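Unit 6: Lids, covered cooking and the small saucepan

Module tutor: Iwona Wilczyńska. Practical supervision: Sorin Onu.

6.1 Scope

These notes cover the use of a lid on pans of small diameter. Frying pans and pressure vessels are dealt with in Unit 8. Students should have read the section on heat sources (Unit 4) before the practical.

6.2 What a lid does

Water in an open pan loses heat mainly through evaporation at the surface. A lid returns most of the vapour to the pan as condensate. The same simmer can then be held on a lower setting, and the volume of liquid falls more slowly. For starches cooked by absorption (rice, bulgur, couscous) the quantity of water in the recipe assumes a lid. If the lid is left off, the quantity must be revised.

A lid also raises the risk of boiling over. Milk, oats and pulses produce a foam that holds together under a cover. These are cooked uncovered or with the lid set ajar.

6.3 Types of lid

Metal lids are light and tolerate knocks. The contents cannot be checked without lifting, and each lift releases vapour. Glass lids with a metal rim allow inspection, though condensation obscures the view during the first minutes. They are heavier and should never be put under cold water while hot — the glass may shatter, sometimes after a delay.

Knobs are made of metal, plastic or wood. A wooden knob stays cooler than a metal one but should not be left to soak. Check that the fixing screw is tight before use.

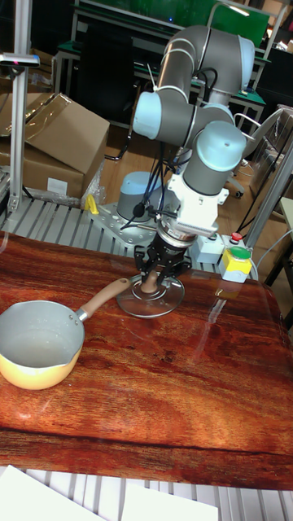
6.4 Fit and pouring spouts

The rim of the lid should rest evenly on the rim of the pan. A pan with a spout leaves a small gap at that point, through which steam escapes. In most cases this is acceptable and acts as a vent. Keep the spout turned away from the handle side, and away from the person at the next hob. For absorption cooking in a spouted pan, allow slightly more water.

6.5 Handling

Lift the far edge of the lid first, so that the steam leaves away from the face. Keep the lid tilted over the pan for a moment to let the condensate run back. Set it down on a dry cloth or a rest. On a polished wooden table a hot rim will mark the finish.

Pan handles point inwards over the worktop, never over the front edge.

6.6 Practical

Work in pairs. Bring 2 measured portions of water to a simmer in identical pans, one covered and one uncovered, on the same setting. Weigh both pans before and after, without lids. Record the loss in grams on the Rimus sheet and repeat with the positions on the hob exchanged. Reports are due in June, to room 33.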